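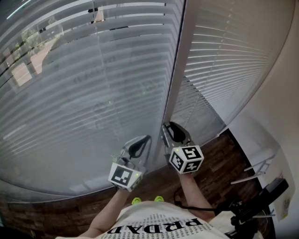
Hi Marietjie, so the second quarter of the Hunevville house is done and I'm writing this up while it's still fresh in my head. The front room is the one I was most worried about when we asked Sterance for the money and it's the one I'm happiest with now. The big window has its white horizontal blinds, and I kept the dark wooden floor. I know we talked about carpet, and I know you were keen, but the boards were sound and it seemed mad to cover them up. White against dark looks really smart, too, and the narrow white upright that runs all the way up the window from the floor kept its place in the end (the builder wanted to talk me into one wide pane and I said no thanks).

Now the money. The blinds budget was $936 and we came in $77 under, mostly thanks to Kanini Mushi, who rang every supplier in the district and wouldn't take the first price from any of them. I'd like to put that $77 toward felt pads and a decent doormat, if you're happy with that. The floor got a clean and one coat of oil, which cost $260 including the hire of the buffer. I did the edges by hand on my knees over two evenings and my back is still telling me about it!

A couple of things didn't go to plan. The first lot of blinds from Dastanent were cut too short and had to go back, and that cost us nine days - they did cover the freight both ways, to be fair to them. Then the cord on one of the replacements kept jamming. Kanini got it going with a bit of silicone spray but I've asked for a new cord anyway. I'd also put down in the plan that the skirting would be painted by now. It isn't. The colour I'd picked looked green once it was up on a test bit, so I'm back to the sample cards.

Still to do before December: skirting, the back room window (same blinds, smaller size, quote is in at $87), and the draught under the front door. The draught is the one I'd do first. We've had a rolled towel there for weeks and people keep tripping on it.

We'd be right to open the front room for the reading group and the homework club as soon as the skirting is dry. Kanini has 14 chairs lined up from the old school hall and I've said yes to the lot. Could you let me know about the doormat money, and whether Sterance wants receipts scanned or posted? Last time I did both and I don't think anyone needed two.

Recent reports
Hunevville house, first quarter: roof and gutters
Bravo Street hall: kitchen benches finished
Hunevville house: notes from the open day
Bravo Street hall: heating quotes compared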